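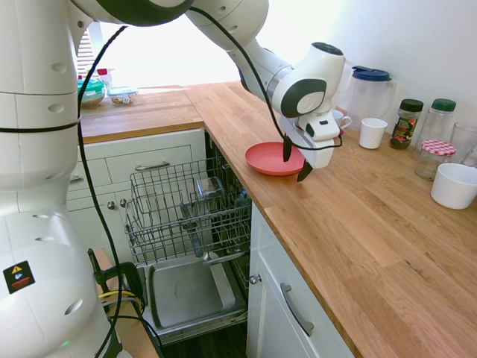 Kitchen Notes: Unloading, Wiping Down, and Where Things Go

The shared kitchen on the second floor of the Engelbrecht building has been in use since May, and the sign-up sheet by the door now has 29 names on it. Most of the questions that reach this newsletter are about the dishwasher, so this item is mostly about the dishwasher.

Run it when it is full. If you come in and it is three-quarters full at the end of the day, go ahead and run it anyway. The person who starts the load does not have to be the person who unloads it, but please turn the magnet on the fridge to "clean" so that a dirty mug does not end up in with the clean plates. This has happened more than once, and the whole load had to go through again.

Empty the lower rack first. Cups and glass containers on the upper rack tend to hold a little water on their upturned bases, and if you pull the upper rack out first it drips on everything underneath. Small containers are easy to miss at the back of a rack, so slide the rack all the way out and look before you close up. Sipho Buthelezi found his lunch container after it had been through four loads in a row. He reports that it is very clean.

Close the door when you are finished. When it is folded down it takes up most of the standing room at the corner of the counter, and it is right at shin height.

Plates

The plastic plates are for everyone. They can go in the dishwasher, top or bottom, but keep them away from the heating element. They should not go in the microwave. Two of the older ones have warped from this and now rock on the counter when you set them down. Stack the plates in the cabinet to the right of the dishwasher. The cabinet on the left is for pots and mixing bowls, and the drawer above it is for silverware only – no takeout menus, no batteries, no rubber bands.

We have ordered more plates from Plusen, the same size as the ones we have now. They should be here before the end of the month. Until then, please wash yours by hand if you see the stack is down to the last couple.

The wood counters

The countertop is wood, and it needs more care than the old one did. Wipe up standing water, especially at the front edge above the dishwasher, where steam comes up when the door is opened too soon. Wait 20 minutes after the cycle ends if you can. Hot pans go on the stove or on a trivet. Use a cutting board for all cutting, including the quick slice of lemon.

The counters will be oiled again next month. We use the Fivetti oil in the 500 ml can, and one can covers the whole L with enough left over for the cutting boards. It goes on after 6 p.m. and is left overnight, so the counters will need to be cleared that afternoon. A note will go up on the door a week ahead. Anything still out will be put in a box on the hall table.

Food by the window

Jars and snack containers can stay on the window side of the counter as long as the lids are on and your name is on the bottom. Food that minds the sun should go in the cupboard. The blinds can stay down in the afternoon. Anything without a name gets a sticker with the month on it, and if the sticker is still there when the next month is over, the food is thrown out and the container is washed and kept for general use.

Costs

Detergent, oil, sponges and the new plates came to 572 dollars for the year so far, a little over what was set aside. The detergent was the largest part of it. We have switched to the Kosport powder, which is sold by the tub. One level scoop is enough for a full load – the second scoop only leaves a film on the glasses.

If you notice a leak, a loose handle or a rack that has come off its track, write it in the notebook next to the sink with the date and your initials. The notebook is checked every morning at 9.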